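# "The Floor Is the Teacher": A Talk With the Mentor of the Ukolen Robot Club

The robot club in Ukolen meets on Sunday, in a ground-floor room with tiles and not enough electric sockets. I visited them in July, when the school year was over and only the older students kept coming. Their mentor agreed to talk with me if I do not print a name. "Write about the students," was the condition. I sat on a turned box for most of the afternoon and tried to keep my feet away from the cables.

The club is in its second season of the Jestdale Tidy Challenge. It is a competition for school teams, and the task sounds simple: a robot with two arms must clean a small area of floor. The team collects points for each object which is put in the right place, and loses points for objects which are pushed, crushed or forgotten. Last season Ukolen finished with 148 points. The best team had 649.

I asked if this was a disappointment.

"For one evening, yes," the mentor said. "In the bus they were very quiet. Then somebody opened the score sheet and started to read where the points were lost, and by the time we arrived home they had a list. I was tired and wanted to sleep, but they were asking me when is the next meeting."

The list still hangs on the door. It is written by several hands, and some lines are crossed out. One of the lines that is not crossed out says only "paper," with three exclamation marks.

"Paper was our catastrophe," the mentor explained. "A wooden block is a friend. It has corners, it waits for you. Paper lies flat and the gripper goes above it and closes on air. Or it is crumpled, and when you touch it, it moves away. In Jestdale we lost most of our points on paper and on one sock."

The robot has a name, Putska, which was chosen by vote before the present mentor came. The students who proposed it have finished school already and the others could not tell me what it means. The software that the students wrote for it is called Jaber, and this name has a story which I heard in two versions, so I will leave it out.

At the beginning, Putska moved only by commands typed in advance. Each position of each joint was a line of numbers. One student, seventeen years old, showed me the old file and scrolled through it with some embarrassment. "If you moved the trash two centimeters, everything was wrong," the student told me. "We were very good at cleaning one exact trash in one exact place."

This year they work in a different way. One student guides the arms through the task by remote control, the movement is recorded, and later Jaber is trained on the recordings. It needs many repetitions, and the repetitions are boring. The mentor does not hide it.

"I say to parents, your child will come here and pick up a piece of paper seventy times. Some parents look at me in a strange way. But the child who did it seventy times begins to see things. How the shadow falls. That the left arm always comes too low. They begin to correct themselves before I open my mouth." 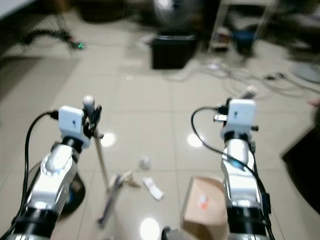 Last season's mistakes also changed how the club prepares its practice floor. Before, the students used clean plastic objects from the competition kit and laid them far from each other. Now they use what they find, and the mentor forbids them to arrange it nicely. A practice floor can have a cardboard box standing in front of an arm, a crumpled bit of white next to a flat white piece like a card, a beige scrap farther to the left, and shining tiles under all of it. The lamps from the ceiling make bright spots on these tiles, and for a camera a bright spot and a white paper can look like cousins. "I could bring a carpet," the mentor said. "Then we would have lovely results in this room and a sad bus again."

The long pole is also a new thing. In this season's rules there is a tool task: the robot has to hold something with a handle and use it on the floor, and the judges look if the grip stays firm. The students argued for two meetings about where the gripper should close. Near the end there is more reach, but the pole turns in the fingers. Nearer to the middle it is steadier, but the arm must bend lower, and then it comes close to the tiles.

"I have an opinion," the mentor said, and laughed. "I did not tell them. They made a table, they tried both, and they chose the one I would not choose. So now we will see who was right. It can be them."

I wanted to know how the work is divided. There is no captain. Whoever drives the arms in one round writes the log in the next round, and the one who wrote the log goes to the computer to check the recording. The youngest members complained that they drive less, so since spring the order is on paper too and nobody can jump it. The mentor keeps only one job personally, to switch off the power when somebody wants to reach between the arms.

"On this I am not democratic. Hands go in when the switch is off. They roll their eyes, they know the sentence by heart, and I will say it again next week."

The recordings are sorted by the students themselves. On the day of my visit there were 71 which they had marked as good for the paper task. I asked what happens to the bad ones, and the seventeen-year-old answered before the mentor could.

"We keep them in another folder. In the beginning we deleted them, because it was a little shameful to see. But then we had a problem with the right arm and we could not find when it started. Now we don't delete."

Toward the end I asked the mentor about money, a question that is perhaps not polite. The club pays no rent and has a small budget from the school. Cables and cardboard are brought from home. The arms were the one big purchase, and the family evening with soup and cakes covered the transport to Jestdale. For the next trip there will be soup again.

"People ask me if these students will be engineers," the mentor said. "One wants to be a nurse. One is here for her brother, I think, and she drives better than he does - please write this, he will read it." I promised to write it.

At half past five they were still discussing whether to do one more round. The vote was four against three for staying, and the mentor went out to call home and say that dinner would be late.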